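Duck race update, and a few other bits

Quick one this month, sorry, printer is due back at 4 and I still have the envelopes to do.

The Gorngate duck race is ON for February. Yes, in the cold. The stream is too low by summer and last year half the field sat in the weeds by the footbridge until somebody went in with a rake. More water now, faster race, home for soup.

Entries so far: 506 sold, which beats last year by 61. Tickets from the hardware store, the library desk or Cathal Tierney, who has the last two books. Please dont pay by check, the bank charges us for every one.

Start is at the Kitatska Road culvert, 11 a.m. Finish line moved again. It's now the flat bit below the Brarudham allotments, where you can get a stroller down without carrying it. Parking on the verge is a no, the farmer was very clear about it. Use the school lot and walk, it's five minutes.

Numbers go on the base of each duck in permanent marker. If you are helping with numbering, write big. We had a long argument last year over whether the winner was a 16 or a 91 and I am not having it again.

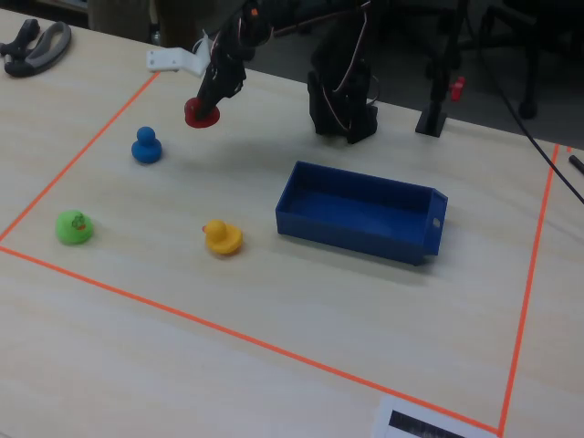
Blue, green and yellow. Three rubber ducks on a tabletop.

Company ducks: businesses can enter a decorated one for $40. Any paint you like as long as it doesn't come off in the water. Voß Bakery has entered and is also doing the rolls, thank you Voß. No added weights, no sails, no string. Decorated ducks go off first in their own heat, then the main drop at 11:30.

Money: the race raised $3112 last time, all of it to the footbridge railings, which are now up and painted. This year it goes toward the path between the culvert and the allotments. Anyone who walked it after the rain will know why. The quote for gravel is in, second quote still to come, more next issue.

Still needed: two people in waders at the finish, one person with a loud voice, and a trailer to get the nets down there. Also the big blue cooler if whoever borrowed it is reading this.

Other bits. Library closes early the first week of Febuary for the new carpet, returns through the slot as normal. Choir is back, same hall, 7 p.m., new people welcome and no you don't have to read music. Gray glove found outside the post office, left hand, it's on the counter.

Items for the next issue to me by the 20th please, typed if you can.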